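How to Apply for a Reality Competition Show Without Getting Taken

Print this page
E-mail this to a friend

Every time a new season of some island or cooking or house-sharing contest ends, a certain number of viewers decide they could have done better. Maybe so. Before you quit anything or tell your boss, read through the steps below. I have applied to five of these shows, been called back for two and appeared on none, so take my advice for what it cost you.

Step 1. Find the real casting call

Start at the network's own site or the production company's own site and work outward from there. Don't start with a search for "reality show auditions," because what you'll get is a pile of listing pages that scrape old calls and leave them up for years. I once spent an evening on an application for a show that had been canceled the previous December.

Check that the deadline is in the future. Check that the e-mail address matches the company. If the contact is a free mail account and a first name, move on.

Step 2. Don't pay

There are services that will "submit" you, "package" you or put you in a "priority file." Kodton is the one I hear about most. They wanted $200 from me for a profile page and a coaching call, and when I asked which casting directors looked at the profiles, I got a brochure. Maybe somebody somewhere got on television that way. I haven't met them, and I asked for a name twice.

A legitimate open call is free to enter. You may have to pay for your own gas, parking and lunch.

Step 3. Read the eligibility rules all the way down

People skip this and then wonder why they never hear back. Look for:

- Age and citizenship or residency
- Whether you need a valid passport now or only by the filming date
- Whether anyone in your family works for the network, its sponsors or its affiliates (this one catches more people than you'd think)
- Whether you've run for office, or plan to
- How long you'd have to be gone

The last one matters. "Up to eight weeks" in the rules means you should plan on eight weeks. Shows hold contestants after they're voted off so the result doesn't leak, so losing early won't get you home early. Ask if there's a stipend. Then ask what it is in dollars, and whether it's paid by the week or at the end.

Step 4. Fill out the long form

The form for Kvam, a wilderness show I tried for, had space for 2141 characters on the question "What makes you different?" I used all of them. Looking back, I'd have done better with two short paragraphs and one story. Whoever reads these is reading hundreds, and the adjectives all run together. "Competitive, outgoing and loyal" describes every applicant, including the ones who are none of those things.

Pick one thing that happened to you and tell it plainly. Include what went wrong. And don't lie about your job or your marriage -- there's a background check later, and it's a more thorough one than most employers bother with.

Write your answers in a separate document first and paste them in. Those forms time out.

Step 5. Make the video

Most calls want three minutes or less. You'll read a lot of advice about lighting kits and editing. I doubt any of it makes a difference. What they seem to want is to see your face, hear what you say and find out whether you can talk for three minutes without reading.

So:

- Put your phone sideways, on something that won't move
- Face a window
- Turn off the TV, the fan and the dishwasher
- Say your name, age and town in the first few seconds
- Don't use music -- they can't use it and it covers your voice
- Stop when you run out of things to say, even if that's at a minute and a half

If the song-and-costume approach is really how you act at home, go ahead. If you bought the costume for the video, they can tell.

Watch it once with the sound off. If you're looking down the whole time, do it over. 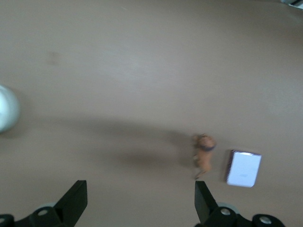
Step 6. Handle the callback

If someone calls, get the person's full name and the company, hang up, and call back through the main number. A real casting assistant won't mind. I had a message from a man claiming to be with Provar, and when I called the listed switchboard they put me right through to him, so that one was fine. It still took me five minutes I don't regret.

Expect to be asked the same questions again, by someone who has your form in front of them. They're checking whether your story stays the same. You may also be asked to keep quiet about the process. Do it. Posting "can't say much but BIG news!!" is the fastest way I know to get dropped.

Step 7. Read the contract, or have someone read it

The one I was sent ran long and said, in several different ways, that they could edit me to look like anything they pleased. That's normal. It also said I couldn't give interviews without permission, owed a large sum if I gave away the ending, and could be replaced at any point up to the first day of filming. Also normal, from what I've been able to find out.

Romana Říha, who practices contract law here in town and looked mine over, told me to pay the most attention to who covers medical bills after filming ends. I wouldn't have thought of it. An hour with a lawyer will cost you something, but it's a better use of the money than a profile page.

Step 8. Do the math on the prize

The big check is taxable. So is the car, which is worse, since you owe cash on something that isn't cash. Second and third place usually pay far less than first, and the drop after that is steep. Set whatever you'd realistically win against weeks of lost wages and see if you still like the number.

A few questions I get

Do open calls work better than mailing it in?
I can't tell. At the one I went to, I was handed number 672 and got less than a minute in front of a table of people eating sandwiches. The callback I got that year came from a different show, off an online form.

What about that Basisbridge personality test people pass around?
It's supposed to tell you which "contestant type" you are. I took it on two different afternoons and got two different types. Skip it.

Should I apply again if I don't hear anything?
Yes, with a new video. Silence is the usual answer and they won't tell you why.

Print this page
E-mail this to a friend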